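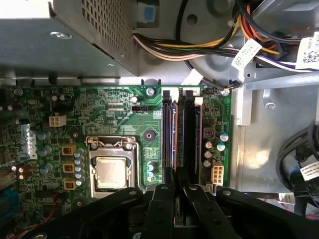 古いパソコンを開ける仕事　Bekiaの修理担当者に聞く

Bekiaは、中古のデスクトップパソコンを直して、地域の学校や小さい事務所に渡している工房です。私は日本に来てから長いですが、パソコンの中をゆっくり見たことは一度もありませんでした。5月の午後、修理を担当している方に時間をいただき、作業台の横で話を聞きました。ご本人の希望で、お名前は書きません。

最初に、なぜこの仕事を選んだのかを聞きました。

「前は通信機器の会社のLatuheruで、倉庫の仕事をしていました。返品された機械が、ふたも開けないまま捨てられることがありました。それがもったいないと思ったのが始まりです。入って3年目まではほとんど掃除係でしたよ」

Bekiaには一年に200台のパソコンが届きます。多くはRillardという事務機器のリース会社からで、残りは個人の持ち込みです。届いたものは、まず側面のふたを外して、横に寝かせます。

「寝かせると、中が上から全部見えます。緑色の基板があって、角に電源の箱がある。メモリーは縦に並んでいる。私はいつもメモリーから確認します。きちんと差さっていないだけで、起動しないことがありますから。お客さんは壊れたと言いますが、差し直して終わり、という日もあります」

差し直すときの力について聞くと、少し考えてから答えてくれました。

「言葉で教えるのが一番難しいところです。端だけを強く押すと基板がしなります。両方の端を同じように、まっすぐ押します。音がしますから、その音を覚えてください、と新しい人には言っています。でも機種によって音が小さいものもあって、困りますね」

私がCPUについて質問すると、話が長くなりました。金属の枠の中にCPUが入っていて、横に細いレバーがあります。冷却用の部品を外すと、CPUの銀色の面に灰色のグリスが残っていることがよくあるそうです。

「グリスは、見た目より大事です。乾いて粉のようになっていたら、古いものを全部ふき取って塗り直します。布は毛が出ないものを使います。塗る量は米粒くらいで、たくさん塗れば冷えるというのは間違いです。私も昔はたくさん塗って、横にはみ出して、先輩に怒られました」

グリスは何を使っているのか聞くと、Gokportの部品店で買う小さいチューブだと教えてくれました。高いものも試したことがあるけれど、事務用のパソコンでは違いがわからなかったそうです。

次に、基板の上の小さい部品について聞きました。青や灰色の円い筒のような部品がコンデンサーで、修理の人はその頭の形を見るそうです。

「頭がふくらんでいたら、その基板はあきらめることが多いです。はんだで交換することもできますが、時間がかかります。一台3000円で渡しているパソコンに、半日は使えません。冷たい言い方かもしれませんが、その半日で別の一台が直ります」

電源の箱は絶対に開けない、とも話していました。コードを抜いた後でも、中に電気が残っていることがあるためです。電源が悪いときは、箱ごと交換します。外から見える通気の穴は、ほこりだけ取ります。

ねじの話もおもしろかったです。作業台の引き出しには小さい皿が入っていて、外したねじは、外した場所ごとに分けて置きます。長さが少し違うねじを間違えると、基板を傷つけることがあるそうです。

「ねじが一本余ると、夜に思い出します。どこのだったかなあ、と」

直らなかったパソコンはどうなるのかも聞きました。メモリーや電源など、使える部品を外して棚に置きます。棚には今、メモリーだけで40枚あるそうです。規格が古いので、次に使う日が来るかどうかはわからないと言っていました。

最後に、家で自分のパソコンを開けてみたい人に、何か伝えたいことがあるか聞きました。

「コードを抜いて、金属のところに触って静電気を逃がしてから始めてください。それから、外す前に写真を撮ること。線がどこにつながっていたか、私でも忘れます」

持ち込みの受付は午後4時までです。ケーブル類は、本体と一緒に袋に入れて持ってきてほしいとのことでした。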